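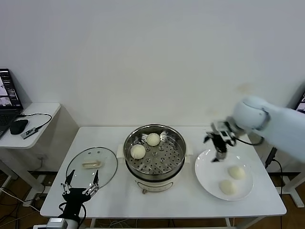

Slide 1: electric steamer, two buns in the basket, two on the plate, lid off to the left

STEAMED BUNS AT HOME - notes, Bhupendra Tomar, Proltley food evening

Hello, thanks, phones off etc. Have 19 mins so keep moving.

Start with the basket. Perforated steel, rows of little holes. Steam comes up through those, so don't cover the lot. Paper squares under each bun, smaller than the bun. (Slide is without paper, fine if you oil the steel.)

Spacing. Point at slide, one bun front left, other further back. Gap between. They swell!! Two fingers minimum. First batch I ever did came out as one big bun, tell the Katiyar story if they look awake.

Pleats. Front bun has folds on top, see them. Pinch and turn, pinch and turn. Thumb stays still. Don't fuss about neatness, fuss about the seal.

Dough numbers, say SLOWLY, people write these down:
348 g plain flour
6 g dried yeast
warm water by feel, they will ask, say soft as an earlobe

Second rise on the paper, till they feel light when you pick one up. Most poeple skip this. Heavy bun = not ready.

Lid. Glass is handy, you can look without lifting. Once off, lay it flat, well out of the way of your elbows. Drips, wipe it before it goes back on. At the end switch off, wait, then open slowly or the tops wrinkle.

Plate - wide one, don't stack them, bottoms go soggy. Same gap rule as the basket really but less strict.

Questions. Freezing yes, after steaming. Wholemeal, half and half at most. Bamboo v. electric - skip if short of time, it goes on for ever.

Handouts by the door, 55 printed. Next one is July, fillings, definately mention the sign up sheet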